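Forum > Kitchen and Dining > Tables and Worktops
Oil or hardwax on a pale wood table?

maplerun50
18 September 2026
We bought an unfinished table from the Ashby outlet in February and I still haven't put anything on it. The store suggested Dastex oil. My brother-in-law says hardwax or nothing. We eat three meals a day on this thing and have two kids. I don't want it to turn orange. What are people using, and how often do you have to redo it?

tollgate_ned
Oil. Two thin coats, wipe off everything that doesn't soak in, wait a day between them. I redo mine every 10 months or so, when water stops beading. If you get a ring you sand that spot and oil it again. Try that with a film finish and you will be sanding the whole top.

Arsen Romaniuk
I went the other way and used Stetier hardwax, matte, 16 months ago.

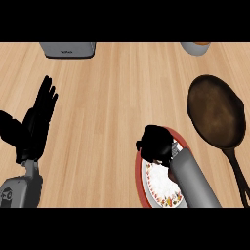
Hardwax needs a clean, evenly sanded surface or it dries patchy. I stopped at 120 grit on my own table and then went over it once with a gray pad. Color is the thing people worry about most, and a honey tone with darker and lighter streaks in the grain, like the top under that skillet and plate, is what I'd call the good end of the range. Orange usually comes from oil-based varnish. Do a test patch on the underside first and leave it a week before you decide.

tollgate_ned
120 is too coarse for a table you eat at. You'll feel it with your forearms. Go to 180 at least.

Arsen Romaniuk
The can says 120 to 150. Finer than that and it doesn't take enough product. Mine feels fine.

quillback
Ned is right for oil and Arsen is right for hardwax, so you may both be reading your own can. One more thing for the OP: whichever you pick, think about what stands on the table all day. Appliances with rubber feet can leave marks on a finish that hasn't fully cured. I waited 20 days before I put anything back. 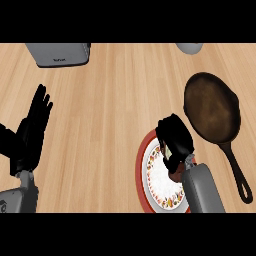

Toaster on a pale wood top, grain running at an angle.

Felt pads help, but crumbs get stuck in them. I ended up with a cork mat from Bultmont that I shake out on Saturdays.

maplerun50
Thanks all. Does the hardwax smell for long? We can't move the table outside.

Arsen Romaniuk
Two days with the windows open. After that I couldn't smell it unless I put my nose on it.

tollgate_ned
Oil smells longer, I'll give him that. Lay the used rags out flat to dry outdoors, don't ball them up in the trash. They can catch fire.

maplerun50
Going to do test patches of both on the underside this weekend, 150 grit.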